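COMUNICADO DE IMPRENSA

14 de novembro de 2021

Keltholm alarga programa de treino de sutura em almofadas de tecido simulado

O centro de formação Keltholm anuncia o alargamento do seu programa de prática de sutura, dirigido a médicos internos de especialidades cirúrgicas e a enfermeiros de bloco operatório. A nova edição tem início em março e disponibiliza 136 lugares, repartidos por turmas com acesso individual a uma bancada de trabalho.

O programa, designado Kemia, está organizado em quatro módulos e incide sobre os gestos elementares da sutura: a passagem do fio, a condução do fio entre dois instrumentos, a formação da laçada e o fecho do nó. Todos os exercícios decorrem sobre almofadas de treino macias, com uma incisão já marcada, que os participantes fecham, desfazem e voltam a fechar ao longo de cada sessão.

Segundo Venla Suominen, responsável pedagógica do Kemia, a repetição sobre o mesmo material permite ao formando concentrar-se no comportamento do fio. «Um fio de sutura preto, fino, sobre uma superfície clara ou escura, obriga a decisões diferentes. O formando tem de saber onde está cada extremidade, quanto comprimento lhe resta e em que sentido a laçada vai fechar. São competências que se adquirem com horas de bancada, e essas horas devem existir antes da entrada no bloco», afirma.

A revisão do programa resultou de um trabalho de dois anos conduzido com a Väisänen, parceira de Keltholm na área da simulação. Neste período foram reformuladas as fichas de avaliação, que passam a considerar separadamente a tensão aplicada ao fio, a regularidade dos pontos, o controlo das pontas soltas e o cuidado com os bordos da incisão. O tempo de execução continua a ser registado, mas deixa de contar para a classificação final nos dois primeiros módulos.
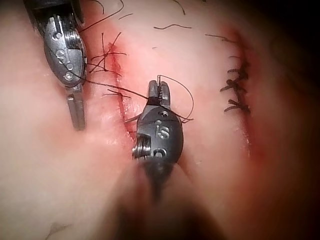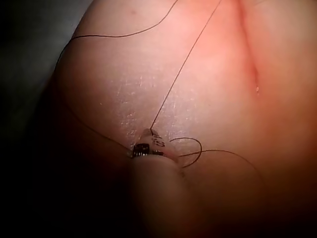

Fio de sutura preto e instrumentos em trabalho de sutura, em grande plano.

As sessões práticas têm a duração de quatro horas e incluem um período de demonstração, exercício individual e revisão comentada do trabalho realizado. Na primeira parte, o formador executa o exercício por inteiro, sem interrupções, e repete-o depois por etapas. Cada participante recebe em seguida a sua almofada e o fio necessário para a sessão. As almofadas utilizadas são identificadas e conservadas até ao termo do módulo, de modo que o formando possa comparar os primeiros pontos com os últimos.

O segundo módulo é dedicado em exclusivo à gestão do fio. Os participantes trabalham com comprimentos diferentes, passam o fio de um instrumento para o outro e praticam a formação de laçadas de dimensão constante. O módulo final reúne os gestos anteriores num exercício completo, avaliado por dois formadores.

O fornecimento das almofadas e dos consumíveis fica a cargo da Jikex, ao abrigo de um acordo que cobre a totalidade da edição. O acordo prevê a recolha das almofadas no final de cada módulo e a substituição das que apresentem desgaste na zona da incisão.

«Interessa-nos que a prática seja regular e que o material esteja sempre disponível. Na edição anterior, vários participantes pediram mais tempo de bancada fora das sessões orientadas. Esse pedido foi atendido», acrescenta Venla Suominen. A sala de treino passará a abrir também ao final da tarde, em regime de marcação prévia, para os inscritos em qualquer um dos módulos.

As candidaturas são apresentadas junto do secretariado de formação de Keltholm, mediante formulário próprio, acompanhado de declaração do serviço de origem. A lista de admitidos será comunicada por escrito aos candidatos antes do início das sessões.

Contacto para a imprensa
Secretariado de formação, Keltholm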